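Notebook: credential audit, shared segment
Posted by Deming Xiong, July
4 comments · 11 shares

We use cookies to remember your settings. Accept / Manage

Picking up from the export we pulled last month. The directory dump has 3,159 accounts in it. After dropping the test tenants and the duplicates left over from the Rivum migration, 2,419 remain, and those are the ones I worked from today.

First pass was last login. I set the cutoff at 90 days and got 835 accounts with no interactive sign-in inside that window. Most of them are service accounts, which don't sign in interactively, so the number looks worse than it is. I still want an owner's name next to each one. The owner field is blank on far too many, and a good share of the rest point to a mailing list that bounces.

Started 9:40. Script took four minutes on the second run. The first run died on a malformed date in the created field. Fixed by treating empty strings as null. Patch is in the audit branch, not merged.

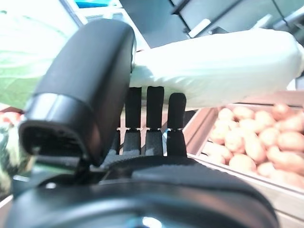 Second pass was password age on the service accounts. The policy says rotate yearly. The Amrani backup agent has not been rotated since it was installed, and the same password is in use on both backup hosts. I checked the hash only, did not try to log in with it. Opened a ticket and marked it high. The agent reads its password from a plain text config file, readable by anyone in the operators group. I changed the file permissions on the standby host to see if the agent would complain. It restarted clean and the next job ran. Left the primary alone until the change window.

Note for whoever does the primary: stop the scheduler before you touch the file. It holds the config open and will write the old permissions back on exit. Cost me half an hour.

Third pass was multifactor. 2,225 of the accounts on the cleaned list have a group rule that should force it. That is the rule as written, and I have not tested that it fires for every group. The nested groups worry me — the old connector only reads one level down, and I can't find anything in the release notes saying that changed. Pulled three nested accounts by hand. Two prompted for a code, one went straight through. The one that went through is in the contractors group under Pludholm, which sits three levels deep.

Moved that account to a flat group and tried again. Prompted. So the depth is the likely cause, but one account is thin evidence. Need a proper sample before I write it up.

Also found the firewall exception for the old jump host still open. Host was retired in spring. Source range is wide. Asked for it to be closed, no answer by 4:15.

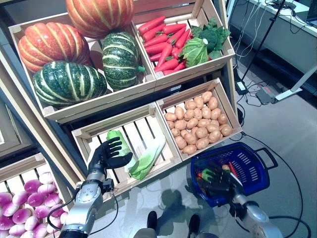 Vallmont, July

Over at the second site for the rest of this. Same scripts, same branch. The clock on the log collector here was six minutes slow, so any sign-in times taken from it before noon need correcting. Time service was pointed at an address that no longer answers. Pointed it at the internal server and restarted the collector at 12:05.

Reran the nested group check with a bigger sample. Everything one level down prompted. Everything deeper did not. That settles it for me. The fix is either to flatten the groups or replace the connector, and flattening is the one we can do this month.

Owner names are coming in slowly. Several people answered that they thought the account had been deleted years ago. Disabled those after a second confirmation, did not delete. Keep them disabled for 30 days and watch for failed jobs.

Still open:
Amrani password rotation on both hosts
Jump host exception
Bounced mailing list in the owner field
Merge the date patch, after someone else reads it

Backup copy of the export is on the encrypted share under audit, read-only. Please don't work from the one in the temp folder, it still has the duplicates in it.

Get new notebook entries by email. Subscribe
4 comments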